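Home Notebook Projects People Log in

Notebook, February — name of the scheduler, second round

We received the letter from Balitz. It came as a PDF to the general address and it was lying there some time before Dalia found it. They say that "Clureck" is too close to their mark and they ask us to stop using it in the software and on the website. They do not ask for money. They want a written answer.

What I did in the morning: I went through the public registers again, with the same search as at the first round, and then with looser spelling (Klureck, Clurek, Clurreck). The looser search gave 300 hits in all classes. After I kept only class 9 and class 42, there were 49. I read all of them. Most are dead or belong to things like irrigation pumps, where the owner took class 9 only for the controller.

Two of them worry me. One is the Balitz registration itself, which is wider than I remembered: it covers "downloadable software for planning of tasks" without any limit to their industry. The other one is from Farar. It is still pending and I could not see if somebody opposed it.

Idrisa thinks the logo is the real problem and the word is only the excuse. Our mark has a broken ring with a gap on the right side, and theirs also has a ring. I put them next to each other in grey at 2 cm width and I must say they look more similar than I would like. In color the difference is clear, but the registration of Balitz does not claim color, so the grey version is the one to compare.

Apostolos asked if we can just close the ring. It is possible, but then the icon files, the installer and the splash screen must all be changed, and the old versions stay in the package archive anyway. The archive shows 2,000 downloads under the present name. I wrote this number down for the lawyer, she will want to know how long and how widely we have used it.

Mistake from my side: in the first round I saved only the list of results and not the search strings. I had to guess them today. From now on the string goes in the first line of the file.

Open:
— date of first public use. Laine believes it was the workshop demo, I believe it was the mailing list. Find the mail.
— ask Jaunzems if their old agreement with Balitz is public. They had a similar quarrel over a typeface.
— do not change anything on the website before the answer is sent. 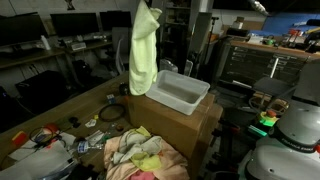
Entry by Aivar Petrauskas | read by: Laine Grigaitė, Dalia Org

Added 16:40. The lawyer called back. She wants the grey comparison and the list of 49 as a spreadsheet, with owner and status in separate columns. Status I have, the owners are missing for the older records. I will finish it tomorrow. Dalia keeps the letter in the shared folder under "incoming", please do not rename it.

Recent entries
Name of the scheduler, first round
License headers in the import module
Which font files we are allowed to ship
Backup of the mailing list archive

Contact | Notebook rules | Back to top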